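Why my marker poses were jumping, and the small filter that fixed it

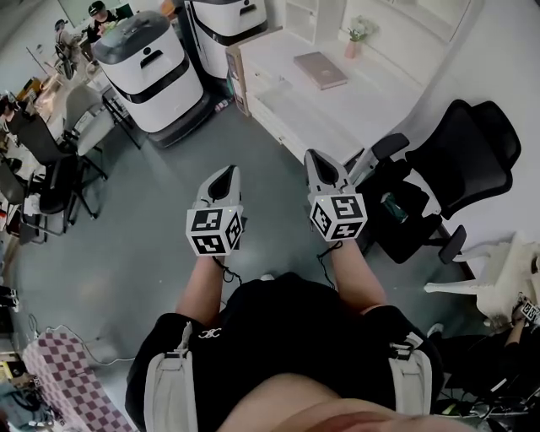
For most of December I was working on one function in our pose tracking code, and I want to write down what I learned before I forget it. The function takes the corners of the square markers and gives back the position and rotation of a tool. We put a white cube with markers on its visible faces at the base of each hand-held gripper, so even when the wrist turns, some face should still look at the camera. Seen from the head, with both grippers pointing forward over the floor, the cubes are close to the forearms, and this closeness is where my trouble began.

The old code handled every marker separately. It solved one pose for each square, moved it to the cube center, and took the average. This is easy to write and I was happy with it for a long time. But one flat square seen almost from the front has two possible solutions, which are tilted in opposite ways and have nearly the same error. If the solver picks the wrong one in a single frame, the average goes somewhere in the middle, and the tool makes a small jump in the viewer. I had one recording from Grirnville with 277 such jumps in the left hand only. The right hand was better, and I still do not understand fully why.

My first idea was to smooth the result. Please do not do this first, as I did. I used a window of 15 frames and the curve became very pretty, but the fast movements became slow and late. A policy trained on such data will learn to close the gripper at the wrong place. I lost almost a week on tuning that window.

The better way was to treat the cube as one rigid body. Now I collect all the corners from all visible faces and solve one time, using the known geometry of the cube. When two faces are visible, the ambiguity is practically gone. When only one face is visible, there are 4 corners and I still get two candidates, so I keep both and compare them with the prediction from the previous frames. The candidate with the smaller rotation from the prediction wins. If both are far away, I mark the frame as missing and let the later step decide.

For this to work, the geometry file must be correct. I had typed the marker numbers by hand, and two faces of one cube were exchanged. The solver did not complain, it only gave a large reprojection error which I had blamed on motion blur. Now Vadside, our recording tool, checks the file when it starts and refuses to continue if the neighbor faces do not agree.

There was also a problem with identity. When a second person with a cube works near the first one, the detector finds markers which do not belong to the two tools I want. Before, I took the biggest one on each side of the picture, and this was wrong as soon as the hands crossed. In Dirnico, the small library where all this code lives, each session now has a list of allowed marker numbers, and everything else is thrown away before the solving.

After these changes the same recording has 4 jumps left. All of them are at moments when a forearm covers most of a cube. I looked at them one by one in the Hakala viewer and I think a motion model with real acceleration would remove them, but I have not written it yet. At the moment I use constant velocity, and it is enough for slow work on a table.

The next thing on my list is the time offset between the camera and the gripper opening signal. I measured it once in the morning and once in the evening and received different values, so probably there will be another post.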